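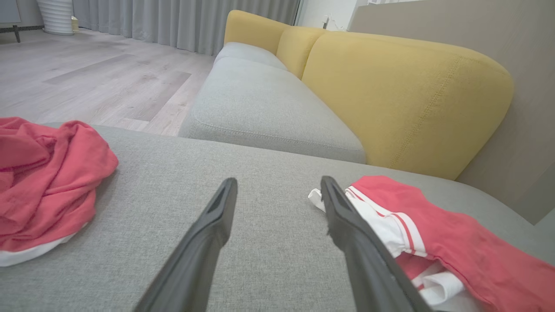

Flindley opened its home-robotics test apartment to visitors for an afternoon in July, the first time the space has been shown outside the firm and its two development partners. The program covered laundry handling only. Dish handling and floor pickup, both of which are in earlier stages, were left off the schedule.

The apartment is on the ground floor of the company's building in Dristholm and is furnished from ordinary retail stock. Flindley said it has kept the furniture in place since the start of the laundry work so that results from different months can be compared. The lighting is not controlled, and the system is expected to cope with whatever daylight comes in.

Demand for places was higher than planned. The company had prepared for two groups and ended up running extra sessions to get through 87 registered visitors, most of them from machine builders, care-equipment suppliers and technical colleges in the region. Each session began with a short talk, followed by a run with the robot and time for questions at the control desk.

The system on show is a two-arm unit with parallel-jaw grippers. The arms and joint controllers come from Gelen, which also supplies the wrist electronics. Athumani wrote the software that selects grasp points on cloth and decides which arm moves first. Flindley is responsible for integration, for the test apartment, and for the collection of practice runs on which the software is trained.

Clothing is harder for a robot than most household objects because it has no fixed shape. A mug can be matched to a stored model and picked up by the handle. A garment dropped on a sofa presents a different outline each time, and features the software would like to use, such as a waistband or a cuff, are often underneath. The Athumani software does not try to reconstruct the whole garment. It looks for a short list of usable features, takes hold of the best one available, and looks again after each move.
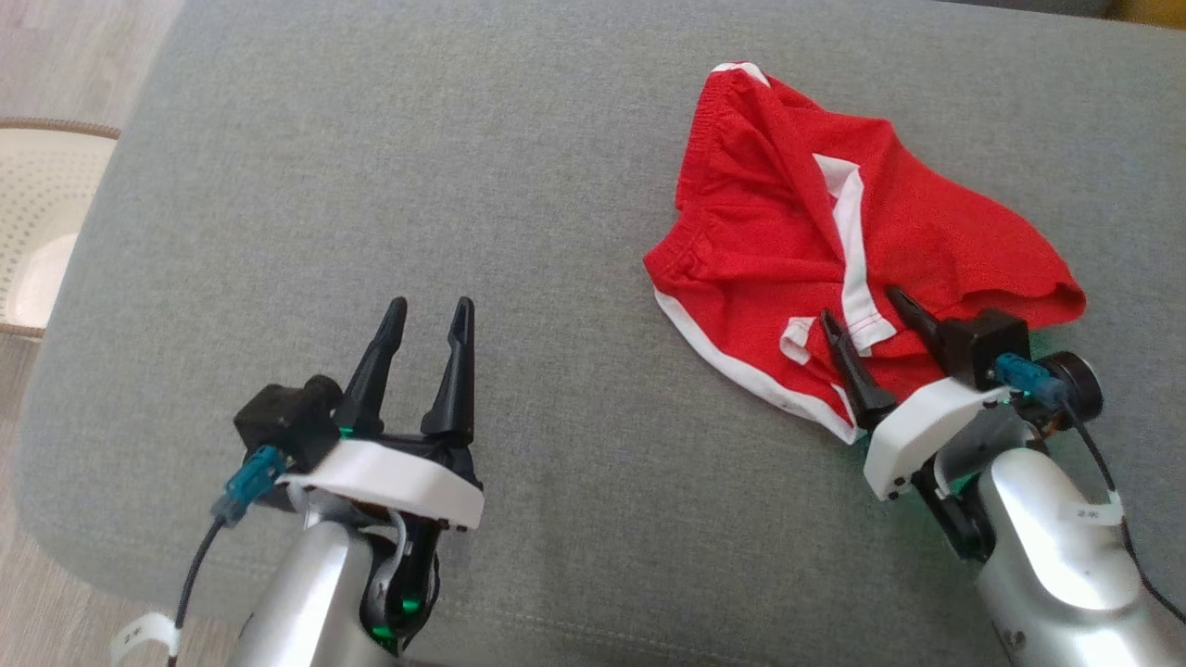
Contact force was the main topic of the afternoon. A gripper that stops above the cloth closes on air, and one that goes too deep takes hold of the upholstery along with the garment. Gelen's current controller allows the fingers to come down until they meet a set resistance and then holds them there while the jaws close. Staff used a pair of red shorts to explain the choice of grasp point. With the garment crumpled on a gray seat cushion and the waistband lying along the far side, the right gripper had its two fingertips on the red fabric, slightly apart, while the left stayed clear with its jaws open. The white stripe and piping are useful to the software, the presenters said, as high-contrast edges are easier to follow through a fold than plain cloth. A solid-color garment on a cushion of a similar shade remains one of the weaker cases.

The finger shape also drew questions. Earlier fingers were blunt and wider at the tip, and Flindley reported that they tended to push thin cotton ahead of them. The tapered version slides in beside a fold more easily. Its disadvantage is a smaller contact area, so heavier items such as wet towels are outside the present scope. Denim is being tested but was not demonstrated.

Flindley quoted a success rate of 80 percent for a complete pick, spread and fold on shorts and T-shirts, measured in the same apartment over the spring. A run counts as a failure if a person has to touch the garment at any stage. Most failures occur in the spreading step, where the second arm has to find a corner or hem that has come into view only after the first lift. The company said it does not yet have comparable figures from other homes and would not estimate them.

The training set consists of about 2,000 recorded runs. Asked whether a larger set would close the gap, the Athumani representatives said that variety of garments and surfaces has so far mattered more than the number of repetitions. Runs on the sofa are harder than runs on a table, they said, as the cushion gives under the fingers and its front edge curves away.

Speed was discussed only in general terms. The arms are limited in software to a slow setting whenever people are in the room, and that setting was in force for all sessions. Several visitors asked about cycle time at full speed. Flindley said it would publish a number once the spreading step is stable.

Safety arrangements for the visit consisted of a marked standing line, an emergency stop at the control desk and a second stop carried by the operator. No mobile base was in use. A version on wheels is planned, and the partners have agreed on the mechanical interface, but the power supply and cable routing are still being worked out.

No price or sales date was given. The next stage is a trial in furnished rental units in Dristholm, where the furniture will differ from one unit to the next. Flindley intends to hold a second open afternoon when the first results from the trial are in. Registration will again be through the company's front office, with a limit on group size.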